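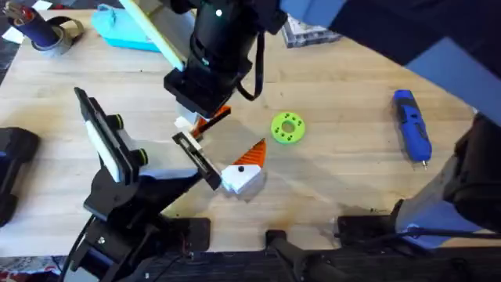

Learning to Write Letters Again

15 Jan 2020

I used to be a wonderful letter writer (my grandmother would back me up on this), and then somewhere along the way I got a phone and a job and I just stopped. Last November a real paper letter turned up from my old roommate, Prasanna Mollah, who moved out to Umanholm and has apparently been busy learning to bake rye bread. It was 6 pages long, both sides! I read it standing in the hallway with my coat still on.

So of course I had to answer, and oh my, my hand hurt after half a page. My cursive has gone downhill too. I kept wanting to go back and fix a sentence, and you can't really do that in ink without making a mess, so I crossed things out and carried on.

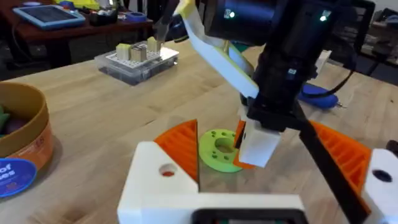 What surprised me most was how much I had to say once I got going. I told her about the neighbor's new baby, the soup I burned, the book I keep falling asleep over, and a long story about my brother's car that I would never have typed out in a text. It took me two evenings and I enjoyed both of them, with a pot of tea and the radio on low.

I've bought a box of plain cream envelopes and a sheet of stamps, and my aunt is next on the list. If you'd like a letter, send me your address!

Recent Posts
The Soup I Burned
46 Stamps and a Shoebox
My Grandmother's Address Book
A Slow Morning at Home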